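18 February 2021

Club again tonight, from my bedroom, laptop on the ironing board. Farhad wanted everyone on by 7 and then was late himself. We are still on the fridge task. The arm has to get hold of the ice cube tray on the upper shelf, and we have been at it so long that I dream in blue squares.

Takumi's claim is that the new reward "basically solves it." I have heard basically from Takumi before. In September the drawer was basically solved too, until Sumaiya changed the starting pose by a hair and the arm went straight for the oven. So I asked how many runs he had done since the change. He said plenty. I asked him to look. It was 2.
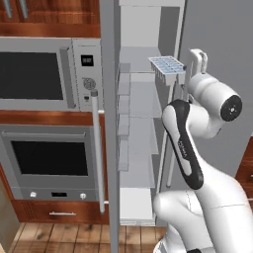
Kumiko thinks I'm being sour and that a club is supposed to be fun. Maybe. But she is also the one who wants to put "household ready" on our poster, and whose household would that be? Nothing in our kitchen has ever spilled. There is no old lettuce in the fridge, no kid leaning on the door. I'd like to see the same policy meet my mother's freezer, where the tray is welded to a bag of peas.

Mr. Hirano let us argue and then said to run 400 and write down every result, including the ugly ones. I was pleased and tried not to show it. Sumaiya is going to vary where the tray sits, and I get to vary the door angle, my own fault for bringing it up. Takumi wants to film the good ones for the poster. I said film the first ten, whatever they are. He went quiet, then said fine, in the voice that means not fine.

What bugs me is that I can't tell if the thing is learning to grasp or learning this one fridge. The curve goes up either way. Farhad says every lab has that problem, so why should we be different. Not much comfort.

Started my batch before dinner cleanup. Fan is screaming. I put a sock under the laptop and told Mom not to touch it. Still have the history reading to do, 2 chapters, and I haven't opened the book.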